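Wonuven Kunststoffhocker in Rot – Erfahrung nach einem knappen Jahr

Geschrieben von Ibsa Wako, 12/29/25

Ich wollte zuerst keine Bewertung über einen Hocker schreiben. Was kann man über einen Hocker viel sagen? Aber im Februar, als ich einen gesucht habe, habe ich im Internet fast nur Texte mit zwei Sätzen gefunden («Hocker ist gut, gerne wieder»), und die haben mir nicht geholfen. Deshalb schreibe ich jetzt etwas länger. Deutsch ist nicht meine Muttersprache, ich bitte um Geduld bei den Artikeln.

Warum überhaupt ein Hocker

Wir haben im Wohnzimmer keinen Platz für einen richtigen Beistelltisch. An der Wand steht das lange schwarze TV-Board, daneben der helle Schrank mit der Glasplatte, und davor muss der Boden frei bleiben, denn dort spielen die Kinder von meiner Schwester, wenn sie kommen. Ich brauchte also ein Möbel, das man mit einer Hand wegstellt. Es sollte auch zum Sitzen sein, wenn am Abend mehr Besuch kommt als Stühle da sind.

Vorher hatte ich einen Klapphocker von Hudec. Der war bequem zum Verstauen, aber beim Aufklappen habe ich mir zweimal den Finger eingeklemmt, und danach wollte ihn in der Familie keiner mehr benutzen. Er ist jetzt im Keller.

Kauf und Lieferung

Gekauft habe ich den Wonuven bei Urkemar, im Laden in Brurport. Es gab ihn in Rot, Blau und einem Grün, das mir zu dunkel war. Ich habe Rot genommen. Man muss nichts zusammenbauen, der Hocker ist ein fertiges Stück. Eine Anleitung gab es nicht, nur einen Zettel mit der Angabe, dass er bis 109 kg belastbar ist. Die Sitzhöhe ist 45 cm, das habe ich zu Hause mit dem Metermaß kontrolliert und es stimmt.

In der ersten Woche hat er ein bisschen nach Kunststoff gerochen. Ich habe ihn zwei Nächte auf den Balkon gestellt, danach war der Geruch weg.

Sitzfläche und Beine

Die Sitzfläche ist achteckig und hat Rillen. Am Anfang hielt ich die Rillen nur für Dekoration, aber man rutscht wirklich weniger als auf einer glatten Fläche. Ein Nachteil gehört dazu: Krümel und Staub setzen sich darin fest, und mit einem einfachen Lappen kommt man nicht ganz hinein. Ich nehme eine alte Zahnbürste und ein wenig Spülmittel. Das dauert nicht lange, aber ich mache es auch nicht gerne.

Die vier Beine stehen leicht nach außen und sind unten, kurz über dem Boden, mit dünnen Querstreben verbunden. Als ich den Hocker im Laden gesehen habe, war ich wegen dieser Streben misstrauisch, sie sehen ziemlich schwach aus. Bis heute ist nichts gebrochen. Mein Schwager ist ein großer Mann und hat einen ganzen Abend darauf gesessen, dabei hat es einmal geknackt, aber einen Riss habe ich nachher nicht gefunden. Als Stufe, um eine Lampe zu wechseln, würde ich ihn trotzdem nicht empfehlen. Dafür habe ich eine Leiter.

Auf Marmorboden

Für mich war das die wichtigste Frage, und in keiner Bewertung stand etwas darüber. Unser Boden ist in Marmoroptik und poliert, also sehr glatt, und man sieht jeden Kratzer im Licht vom Fenster. Die Füße vom Hocker haben ab Werk keinen Filz. Ich habe ihn die ersten Tage nur gehoben und nie geschoben. Dann habe ich Filzgleiter gekauft und aufgeklebt, doch sie haben sich nach kurzer Zeit gelöst, wahrscheinlich ist die Fläche an den Füßen zu klein dafür. Seitdem steht er wieder ohne Filz. Kratzer habe ich keine gefunden, aber beim Schieben macht er ein unangenehmes Geräusch, das man auch im Nebenzimmer hört. Einen Punkt ziehe ich dafür ab.

Als Ablage im Alltag

Ich muss zugeben, dass bei uns selten jemand auf dem Hocker sitzt. Meistens ist er ein kleiner Tisch. Auf dem Schrank ist der Platz schon vergeben, dort stehen die kleinen roten Tassen und anderes Geschirr, und auf dem TV-Board sind die Pokale, die Plastikdose mit dem roten Deckel und die Taschentücher. Wer nach Hause kommt, legt darum die Schlüssel auf den Hocker. Früher habe ich meinen Schlüsselbund jeden Morgen gesucht. Auf der roten Fläche fällt er sofort auf, auch ohne Brille.
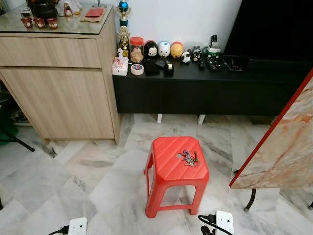 Was mir nicht gefällt

Die Farbe ist kräftiger als auf dem Schild im Laden. Zu den roten Tassen passt es zufällig gut, in einem ruhigen, hellen Zimmer könnte es aber stören. Für ein volles Glas ist die Sitzfläche wegen der Rillen nicht ideal, ein schmales Glas mit Stiel würde ich dort nicht abstellen. Mit einem Untersetzer geht es.

Auch ein Kissen hält darauf schlecht. Ich habe eines mit Bändern probiert, aber es gibt keine gute Stelle, um die Bänder festzumachen. Länger als eine Stunde möchte ich ohne Kissen nicht darauf sitzen.

Meine Bewertung

Stabilität: gut
Sauber machen: mittel, wegen der Rillen
Geräusch auf glattem Boden: schlecht
Als kleiner Tisch: sehr gut
Als Sitz für Gäste: gut für kurze Zeit

Ich würde ihn wieder kaufen. Wenn Wonuven einmal Gummikappen für die Füße anbietet, bestelle ich sie sofort. Falls jemand von Ihnen Kappen von einer anderen Marke gefunden hat, die auf diese Beine passen, schreiben Sie mir bitte die Größe in den Kommentar.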